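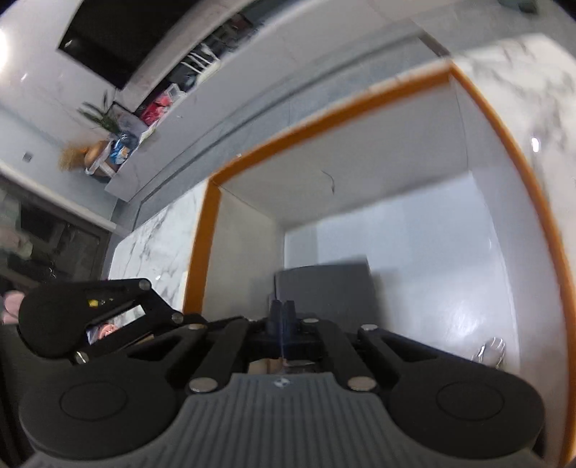

The compartment, open, with its orange edge and the marble-pattern surface beside it.

The Table FAQ

Last updated November 23, 2018

I get more mail about the table than about anything I make or sell, which I find hilarious and only slightly insulting. So I've put my answers in one spot. If yours is missing, write to me at the shop and I'll add it when I get a minute.

What is it called and where did you get it?

It's the Billudbridge, and it came from Gallagher, the secondhand furniture place out past the bus garage. I paid 345 dollars for it, which was more than I'd planned on (I went in for a lamp!). They didn't have a second one and I haven't seen another in there, but stock changes all the time and they're nice about answering the phone.

How big is the compartment?

Big enough that I stopped keeping a bin on the floor. I'm not going to give you inches, because the last time I did that somebody bought a tray to match my numbers, and I had measured across the outside of the orange edge like a fool. The opening is a rectangle. If you're shopping for a tray, measure the inside of your own, down low as well as up top.

What do you keep in it?

It changes with whatever I'm doing. On a normal weekday it's where the tissue paper, the mailing bags and the half-used rolls of tape live. In the run-up to the holidays I clear all that out and put finished orders in it so they're off the work surface and away from my coffee. In June, when things go quiet, it fills up with receipts and I pretend it isn't.

The one thing I never put in there is anything tiny and loose. Needles, beads, jump rings, spare buttons, all of that goes in a jar first and then the jar goes in. I spent a whole evening with a flashlight hunting for one earring back and I'd like to spare you that.

Do you use dividers?

I tried two kinds. The first was a set of stiff cardboard ones I cut myself, and they were fine until I needed to store something longer than a sandwich. The second was the Cisen drawer kit, the stretchy kind that springs out against the sides, and that's what I'd suggest if you like everything to have its own little house. I ended up with no dividers at all and three shallow boxes that I can lift straight out. When someone comes for dinner, out go the boxes, into the closet, done.

Is the orange edge something you added?

Nope, it came that way. People either love it or ask me very gently whether I've thought about painting it. I have thought about it! For the first week I was all set to cover it up, and then I noticed how handy it is to have a bright line around the opening when you're setting something down without really looking. I like it now. My sister still says it looks like a traffic cone got involved.

Does the white show everything?

Less than I expected. The marble pattern hides crumbs and thread ends so well that I wipe it down on faith, whether I can see anything or not. What it does show is ink. I lean on freshly stamped packages and then lean on the table, so there is usually a smudge somewhere by the end of the afternoon.

How do you clean it?

Warm water, a drop of dish soap, a soft cloth, then a dry one. I don't use scrubby pads or anything gritty on the surface. For ink I let a damp soapy cloth sit on the spot for a couple of minutes and then go back to it.

The inside of the compartment gets the vacuum with the brush end, every two weeks or so. Take everything out first. I know that sounds obvious, but I have vacuumed up an entire strip of stamps.

Go around the edge with an old toothbrush. Lint collects there like you wouldn't believe, mostly if you work with felt.

Can you really work at it with the compartment open?

Yes, and I do most of the day. I put the thing I'm making to one side and the supplies in the compartment, and I reach in as I go. It took me a little while to quit setting my elbow where there wasn't any table. If you have kids or a cat, expect them to find it fascinating.

Would it work in a small apartment?

Mine is a small apartment, so I'd say so, with a warning. A place to put things is also a place to forget things. I go through mine at the end of each month and ask what I haven't touched. Last time that was two calendars, a phone charger for a phone I no longer own, and a bag of 14 wooden spoons I'd bought to decorate. (They're still not decorated. Please don't ask about the spoons.)

Do you have a packing routine?

Sort of! Big flat stuff goes in first, then the boxes, then whatever I'll need that day on top. I used to arrange it by type, very neat, all the paper together and all the tape together, and I was forever digging. Going by how often I grab a thing works much better for me. Scissors get their own spot at the front because otherwise I'd be using my teeth.

Would you sell it?

I've been asked more than once. A very sweet man offered me 999 dollars if I threw in delivery, and I did think about it overnight. Then I pictured myself back at the old folding table with the bin on the floor, and I wrote and said no thank you.

Do you sell tables at Brerkuto?

No, just cards, felt things and gift wrap. For a table you'll want Gallagher or a lot of patience with the classifieds.

Can I come and look at it?

It's in my home, so I'd rather not, but I'm happy to answer questions by email. Write "table" in the subject line so I can find it.

Morven Lennox
Brerkuto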